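The Quiet Return of the Shared Desk

When the Cloncombe building opened its third floor to tenants in December, the leasing office expected demand for private rooms. Most of the inquiries concerned the long tables instead. The floor now serves 38 member organizations, the majority of them with fewer than five employees.

Solange Doucette, who manages the floor, attributes the change to cost and to habit. Small firms that gave up their leases found that working from home suited some tasks and hindered others. They wished to meet in person on certain days without paying for space on the remainder.

The membership agreement reflects this. A firm reserves places by the half day, and unused hours may be carried forward for 3 months. Lockers are assigned by name, but tables are not. Members are asked to clear their places by 6:30 p.m. so that the cleaning staff may begin.

Paavo Vainio, a translator, joined in the first month and works at the window end. "I had forgotten how much I learn by overhearing," he said. His neighbors include two bookkeepers and a publisher of hiking maps.

Noise remains the most frequent subject of complaint. The management has responded with thicker carpet in the corridors and a separate room for telephone calls, which may be used for up to 20 minutes at a time.

The small articles of daily life present a gentler problem. Chargers, scarves and packets of tissues collect on the tables, and the front desk recorded 108 unclaimed items over the winter. 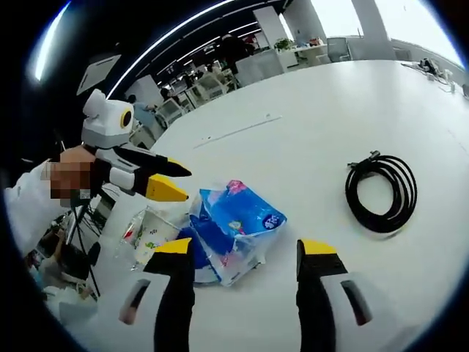
Plans for the Coming Year

A second floor is under review. Impi Saarinen, the architect engaged for the work, has proposed narrower tables, more shelving and a kitchen that opens directly onto the stairs. Members will be invited to comment on the drawings before the design is settled, and existing rates will remain in force until the new floor opens.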